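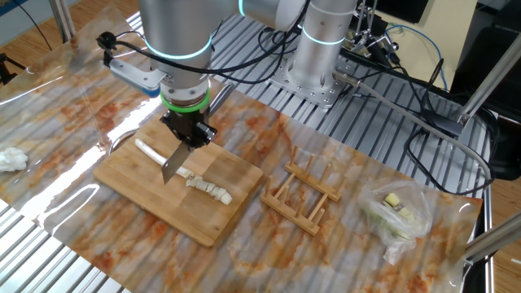 Rafsan Begum said the health board had gone too long without a permanent chief executive, and that hospital staff in Pololton wanted a name before the winter rota was settled.

The Pololton Patients' Alliance today, October 21, 2025, called on the regional health board to fill its top post. The job has been vacant since February, with 2 interim chiefs sharing the duties.

More than one appointment is waiting on the decision. The directors of nursing and of public health are both on short contracts, and the board has said it will not advertise either role until a chief executive is in place.

A petition organised by the Alliance has been signed by over 3000 residents. It asks the board to:

- publish its shortlist
- hold a public meeting in Dewan before any offer is made
- confirm funding for the 6 evening clinics now under review

"People ring us to ask who is in charge of the clinics, and we can't tell them," said Begum. "We don't mind who gets the job as long as they've run a health service before and will come and talk to us."

The Alliance will hand in the petition at the board's next open session. Seats in the public gallery are limited to 200 and must be booked through the board's office.

**Notes to editors**

The Pololton Patients' Alliance represents patient groups in Pololton and Dewan. It takes no money from the health board or from any political party.

Interviews can be arranged through the Alliance press desk.

ENDS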